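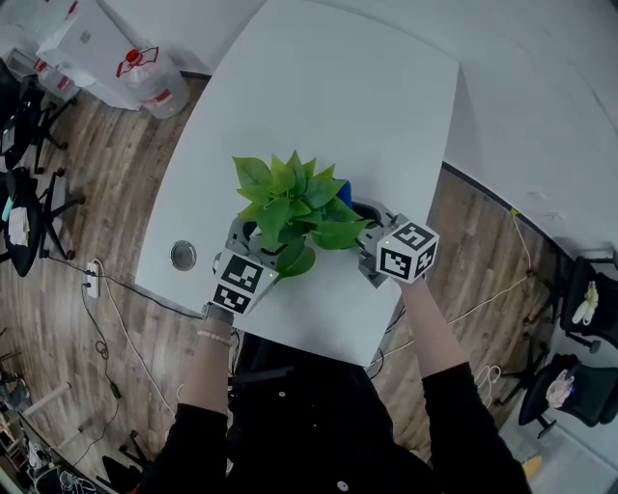
The Plant Still Waits for Its Robot

June 21, 2023

A potted plant looks like an easy job. You take it, you carry it to the window, you put it down. For a machine it is one of the worst things in the apartment.

Vlastimil Šimek has worked on household robots at Prondarel for 11 years, and he does not promise much. "A cup has one shape," he says. "A plant has a new shape every time you touch it." Leaves cover the pot, so the camera must guess where the rim is. If the fingers close too high, they crush the stems.

That is why people do the chore first, with grippers in their own hands, again and again. Šimek asks for 200 repetitions of each task before he lets a robot try. The Wavetti arm then moved the plant correctly 11 times in 20 attempts – good for a laboratory, bad for a carpet.

In factories the situation is better. Clomell, which packs garden goods, already leaves the closed boxes to machines, but living plants still go by hand. Šimek hopes to repeat his test in October, with two kinds of pot and a watering can.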